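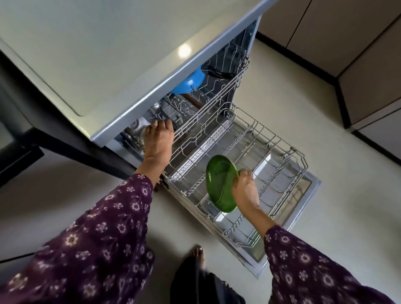

The Wandergate Residence opened its shared kitchen to tenants on October 8, 2022, following a renovation managed by Gundevley Housing. The kitchen serves 22 apartments and is available every day of the week. Tenants are asked to load their own dishes after each meal — plates upright in the lower rack, bowls in the upper one, as with the green plate and the blue bowl at the dishwasher under the gray countertop. The beige lower cabinets are for shared cookware only.

Reservations for group meals may be made at the Tavares Street office. A cleaning deposit of 60 dollars applies to parties of more than ten and is returned after inspection.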